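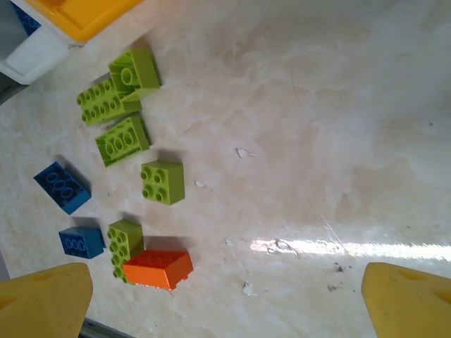 Toltivholm Handling Practice Project
Progress report to the Geltgate Fund, second period
Last updated: 2024-09-25
Print this page | E-mail this page

Prepared by Nouhaila El-Sayed

Work in this period was on the draft code of practice for tabletop picking trials. The first draft went to the Mustcombe and Núñez sites in June. Both have now run it on the toy brick task and sent back their logs.

Trials. The two sites logged 1253 attempts between them against a target of 3000 for the full grant. We are behind. Mustcombe lost time to a guarding change on its cell and restarted under the new risk assessment. Of the attempts logged, 765 meet every recording rule in the draft. Most of the rest are missing the operator's initials or the grip force setting, and 98 were set aside for having no start photo.

Changes to the draft. Section 2 (work surface) now asks for the table to be wiped before each block of trials, and for glare to be noted on the sheet. Glossy tops stay permitted. Section 4 (starting layout) no longer lets operators straighten the bricks. Overlapping bricks and bricks lying studs down are to be left as they fall — the old wording was read one way at Mustcombe and another at Núñez. Section 5 says fingers must be open and the arm still before anyone reaches over the table. The stop button check moves from weekly to the start of every shift.

Open points. We have not settled what counts as a failed grasp when a second brick is lifted along with the first. Witold Makowska has written up two options and the sites will comment on both. Speed limits with a person inside the marked area are still with the safety reviewer. No injuries or near misses were reported.

Spending is within budget except for replacement finger pads, which ran over. We would like to move the difference from travel and ask for your approval.

Next period: second draft to both sites, a shorter log sheet, and a joint training day for operators at Toltivholm.

Comments (2) | Shares: 4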